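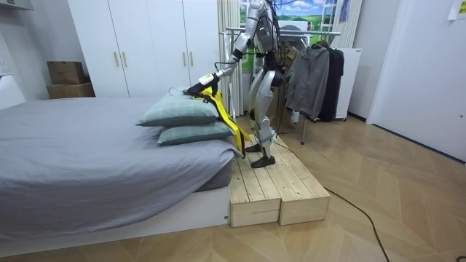
According to Pravesh Ngcobo, the Kivov ran for two nights before he noticed the drain plug was still in its bag. The unit will run that way, but the bucket won't seat fully and the full-bucket light can come on early. Fit the plug before you do anything else in this section.

Section 4: Setting up the dehumidifier in a bedroom

Before you start

Stand the unit upright for at least two hours after it has been moved. If it was shipped or carried on its side, leave it overnight. Do not plug it in during this time.

Check that you have the bucket, the drain plug, the filter and the drain hose. The hose is packed under the cardboard tray and is easy to throw away with the box.

4.1 Choosing a spot

1. Pick a level floor. Thick carpet is fine if the unit doesn't rock.
2. Leave 9 inches of clear space behind the back grille and on both sides.
3. Keep the unit away from curtains, bedspreads and anything else that can be pulled against the grille.
4. Close the windows and the door to the hall. Leave closet doors open if the closet is on an outside wall.

Note: Under the bed is not a suitable place, even for the low model. Air leaves through the top.
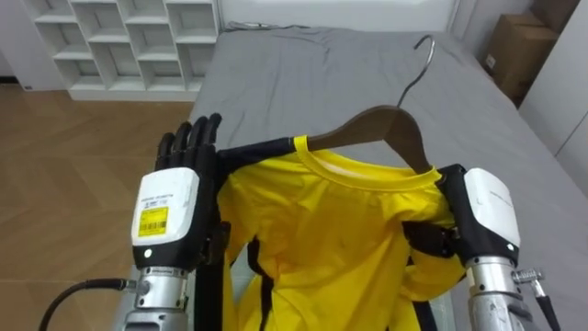

Caution: Do not run the unit from an extension cord or a power strip. Use a grounded wall outlet, and route the cord where it won't be stepped on.

4.2 First run

1. Slide the filter in from the left until it clicks.
2. Push the bucket in with both hands. The water light should be off.
3. Plug in the unit and press Power. The fan starts at once, and the compressor follows after three minutes.
4. Set the humidity to 50 percent. If the room smells musty, use 45 for the first week and then go back up.
5. Let it run for a full day with the door shut.

The display may read high for the first few hours. Wait until the next day before changing the setting. An older house with plaster walls can take roughly 20 days to settle – longer if there has been a leak.

4.3 Night use

Press Sleep once to drop the fan to low and dim the display. Press it again to turn the display off. The unit still switches itself off when the bucket is full, but it won't beep in this mode.

The air coming out of the top is a few degrees warmer than the room. Point the louver away from the pillow end. 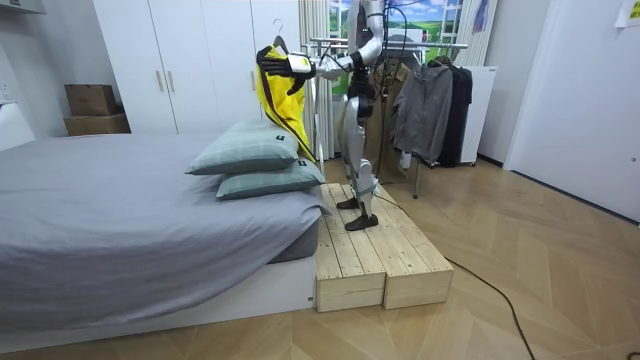 4.4 Using the drain hose

1. Turn the unit off and unplug it.
2. Take out the bucket and remove the drain plug from the rear outlet. Keep the plug.
3. Screw on the hose by hand. Do not use pliers.
4. Run the hose downhill to a floor drain with no loops in it, then put the bucket back.

Caution: Do not drink the collected water or give it to pets.

4.5 Error codes

E1: Humidity sensor fault. Unplug for ten minutes and try again.
E2: Coil is iced. Leave the unit off until the room is above 60°F.
E4: Call service with the model number, 3669, and the serial number from the rear label.

Replacement filters are part 351. Order them from the Pindley parts desk.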